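# Stekus Handheld Gripper Kit: Tabletop Serving Set

Last updated: February

This card describes the demonstration data supplied with the Stekus kit, a pair of hand-held grippers offered by Dusteck for the recording of manual tasks. It is intended for laboratories and integrators who are considering the kit and wish to examine its recordings before placing an order.

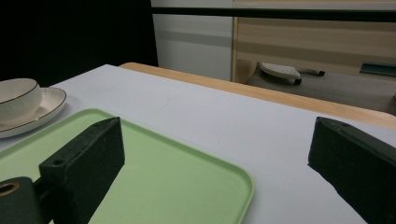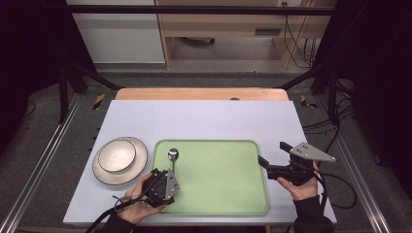
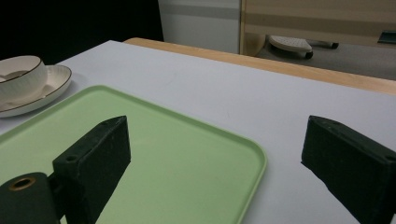
Tray and tableware task. First and third views: gripper camera. Second view: head height, both grippers in use.

## Contents

The evaluation release contains 1000 episodes of tabletop work, divided among 15 tasks. Each episode includes video from both grippers and from the head-height camera, together with gripper opening width and estimated hand position. All streams share one clock.

The recordings were made at the Brisau site by trained operators. Each operator completed a practice period before any episode was accepted into the release. Episodes in which an operator paused or made a second attempt have been kept and are marked in the index -- users who need only uninterrupted episodes should filter on that field.

## Supplied with the kit

- Two hand-held grippers with cables
- One set of spare fingers
- One calibration board
- Recording software, with a license for 4 workstations
- Printed setup guide

The frame, table and tableware are not part of the kit. A customer may use any stable work surface that leaves the operator free to move both arms.

## Known limitations

The grippers are wired, and cable position affects the operator's reach. Operators should check the cable path before each session.

The fingers frequently cover part of the work area in the gripper views. The head-height view should be consulted where an object is hidden from both gripper cameras. Objects may also leave a gripper view entirely while remaining on the table.

The release covers a single site. Performance of a trained model on other tables, under other lighting or with other tableware has not been measured by Dusteck.

## Evaluation terms

The kit may be borrowed for a period of 21 days. Return shipping is paid by the borrower. Worn fingers are replaced without charge during the loan; damaged cables are billed at the listed price.

Regional orders and repairs are handled by El Khatib. Requests for the full data index should state the kit serial number and the intended use.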